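Section 3: Planning and Budgeting for a Bin-Picking Cell

3.1 Before requesting a quotation

Complete this section before contacting Mernik or an authorised supplier. Figures entered on the planning sheet will be used to size the arm, the gripper and the bin, and later changes may alter the quoted price.

1. List every item the cell will be expected to pick. Record the longest side, the weight and the surface finish of each.
2. Mark any item that is transparent, shiny or fragile. These items may call for a different gripper finger or an additional sensor.
3. Measure the floor area available. Allow a clear margin of 900 mm outside the full reach of the arm on every open side.
4. Confirm the power supply at the intended location with a licensed electrician.
5. Enter the results on the planning sheet and keep a copy with the purchase file.

Note: The planning sheet covers a single arm and a single bin. For two or more arms, complete one sheet for each.

3.2 Items to include in the budget

The arm is normally the largest single cost, but it should not be budgeted alone. Purchasers should allow separate lines for the following:

Arm, controller and handheld control device
Gripper, with one spare set of fingers
Cables, hoses, straps and fittings
Bin, table and clamps
Guarding and floor marking
Installation, training and first-year service

The Flindano accessory kit (11 parts) covers the straps and fittings for one arm. Its list price is $1,332, excluding tax and freight. The kit does not include clamps.

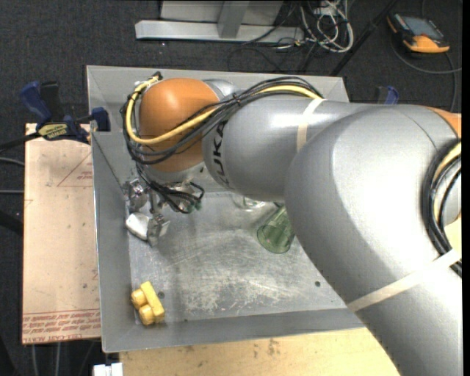 Cabling is the line most often underestimated at the planning stage. Lengths must be measured along the arm with each joint at its furthest position, and the straight-line distance from base to gripper must not be used. Where cables follow the outside of the arm, as with the black bundle and the thick yellow cable looping past the orange wrist joint, include the slack needed for each bend and enough straps to secure the run. Hoses at the gripper are to be listed separately from electrical cables - they may be replaced at different intervals.

Caution: Do not order cables to length until the position of the controller has been approved. Cables supplied to a custom length cannot be returned.

3.3 Choosing the bin and its mounting

1. Select a bin that allows the gripper to reach each corner without the wrist or forearm touching a wall. Bins with sloping walls should be measured at both the rim and the floor.
2. Decide whether the bin will be clamped or bolted. Clamps suit a trial period; bolts are recommended for permanent use.
3. Set aside funds for one replacement bin.
4. Record the height of the table and bin together, and send this figure to the supplier with the planning sheet.

Note: The Morkholm table is supplied without fixing holes. Drilling is to be carried out on site by the installer.

3.4 Approval and ordering

Submit the planning sheet and the budget together. Orders submitted by the end of May are scheduled for installation in the following quarter, subject to stock. Where a site visit is required, it will be arranged by Enriquez, and the fee will appear on the quotation as a separate line.

Caution: A quotation does not include a risk assessment. The purchaser remains responsible for arranging one before the cell is first powered on. See Section 4.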